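Search this site

Small parties after the vote
October 28, 2022

The deputy leader of Flamora, a regional party that won 518 more votes than it needed to keep its seat, does not call the result a victory. "We held on," she says. "Our vote in the coastal towns fell, and those people went to Trindade."

She expects talks on a joint European list to start in February. Trindade wants a common position on farm subsidies first. "I'd sign tomorrow if they dropped the border clause," she says — a clause her members rejected at their last congress.

Would she govern with the nationalists? "No. I was asked 36 times in the campaign and it's still no."
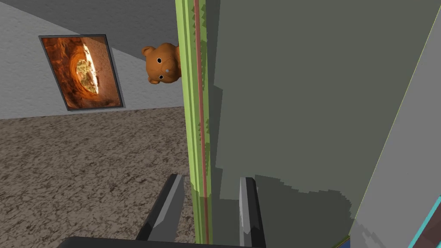

A teddy bear behind a green pole, in a computer-rendered view.

Flamora has about 600 paid-up members. She wants double that before the next election.

Shares 36 | Comments 0
Contact | © Pluren | Back to top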